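Cleaning big horizontal blinds on an inside window without taking them down?

Posted by Hywel Price, Jul 15, 2024
3 minute read
Print this page | E-mail this to a friend

Hi all, hoping somebody has been through this. We moved our little bookkeeping office into a new suite and one side of my room is a tall glass window that looks into the space next door. It has the old style horizontal blinds on it, white, long slats, the whole width of the glass. They look fine from my desk. Then I ran a finger along one and, well, yuck.

I've tried a feather duster (moved the dust onto the carpet) and a damp paper towel, which left gray smears I then had to go back over. I got 6 slats done in my lunch break and gave up! The landlord says a cleaning firm called Stevis will do them for $200 but they want to take the whole thing down and carry it off, and I'd like to have my privacy while I'm on the phone with clients. Can they be done properly where they hang? And is there any way to cut the glare while I'm at it? By late afternoon I'm squinting.

Hywel Price

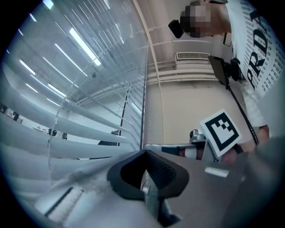
Posted by Istska
Paper towels are your problem, they fall apart and they're never wet enough or dry enough. Get an old cotton sock, put it on your hand, dip it in warm water with a squirt of dish soap and wring it out hard. Close the blinds all the way so the slats lie nearly flat against each other, then work from the top down, left to right. When you've done one face, tilt them the other way and do the back. Second sock, plain water, same again. For the glare, look at where the light is coming from before you spend any money. With slats open you get gaps you can see chairs through on the far side, and the ceiling lights show up as long white streaks over the glass and the slats, so I'd play with the tilt first and see if you can lose the worst of it. If that doesn't do it, ask the landlord about a diffuser for the light strip. I did that in my sewing room and it was such a relief, I don't know why I waited so long.

Oh, and vacuum first! Soft brush attachment, low suction, slats closed. If you go straight in with water you're just making mud. And do look up while you're on the stepladder, if there's an air vent anywhere near, it gets dusty too and it'll blow right back down on your nice clean slats. I wipe mine every October before the heat comes on and then pretty much forget it till spring.

Posted by Zakik
dryer sheets. run one down each slat, done. smells nice too

Posted by Bai
I'd go with the sock over the dryer sheet. The sheets are okay for keeping dust off after they're clean but they won't shift anything sticky. If yours have that slightly tacky office grime, half white vinegar and half water on a microfiber cloth got it off mine. Try it on a slat near the bottom and wait a day.

One thing to watch with long slats is that they bend. Hold the slat underneath with your free hand while you wipe and don't lean on it. I put a crease in 2 of mine the first time and they never did sit right again. Also keep the water away from the top rail where the tilt mechanism is, and let everything dry with the slats open.

I paid somebody to take mine down once and I wouldn't do it again, they came back with a cord threaded wrong and I had to call twice to get it fixed.

Print this page | E-mail this to a friend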